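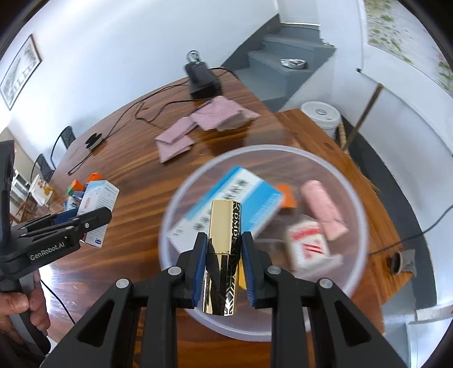

Subject: Re: [Tollance-circle] April silent weekend at Birkett - who is leading??

Sorry all, typing this between clients so it will be rough. Answering Kirsty's points in order, more or less.

On Thu. evening sit vs. the long opening talk: I vote short. Please. Last fall the welcome ran past 10 pm and half the room had driven four hours. People were nodding off in the loving-kindness part. Twenty minutes, tea, bed. Whoever wants the full intention-setting can do it at 6:30 am with me, I'm up anyway.

Kirsty Bickerstaff wrote:
> Hi everyone, I've got 27 signed up for Birkett now and
> four more who say they're "feeling into it." We have to
> give the house a final number by the end of the month.
> Questions I need answered:
> 1. Is silence full silence, or silence except meals like
> we did at Bundora?
> 2. Are we doing one-on-one guidance sessions and if so
> who is giving them? I can't do all of them again, I
> came home emptier than I went.
> 3. Sliding scale. The bottom rate didn't cover food last
> time.
> 4. Somebody wants to bring a sound bath person. Thoughts?

1. Full silence, meals too. I know Bundora was sweet and the breakfast talks were lovely but it took everybody until noon to settle down again. If someone really struggles they can write a note and put it in the basket by the kitchen door, one of us checks it after lunch and again at dusk. Also phones in the envelope at check-in, name on the front. We were wishy-washy about that and you could tell.

2. Yes to one-on-ones but shorter and fewer. Half an hour each, and only for people who ask ahead of time. I can take the morning ones both days. Kirsty you should take none, I mean it. You've led every one of these since we started and you should get to just sit on a cushion like the rest of us. Could one of the people who finished the Nekberg training do afternoons? Two of them have been asking for practise and I'd trust either one with anything short of a crisis. If there is a crisis come find me, wake me up, whatever.

And can we agree we are not telling people what their calling is. Listening, a question or two, maybe a few minutes of quiet together at the end. I had a woman call me in tears in January because someone on a retreat (not ours, thank God) told her she was meant to leave her job and she did.

3. Raise the bottom rate by 11 dollars and add a line on the form where people can chip in for someone else. Nearly 101 dollars came in last time with no line at all, just folks handing me cash in the parking lot. I still have that by the way, its in a jar, Kirsty remind me to bring it. Nobody gets turned away over money, same as always, they just email me privately and I don't forward it.

4. Sound bath, hmm. I like them. But not in the middle of a silent weekend, it turns into the main event and people talk about the gongs for the next 2 hours. Maybe the last afternoon after we break silence? For whoever is staying. I'd want to know who it is first.

Things not on the list but bugging me:

- cushions. Birkett has benches and some pretty sad blankets. Bring your own if you have knees.
- scent. No oils or incense in the main room please, we have at least one person with asthma
- the closing circle. Can we not pass the stone. It went around so slow last time. A sentence each or pass.
- rides from the train, I can fit three in my car plus bags, leaving at 4 pm sharp

On the "feeling into it" four, I'd give them until the 20th and then go to the waiting list, with love etc.

Kirsty can you send the house the food allergies when you send the number. I have the old list somewhere but it's from Bundora and probly wrong.

Ok client is here, more tonight if anyone disagrees.

M.

--
Tollance-circle mailing list
To leave the list, reply with "unsubscribe" in the subject line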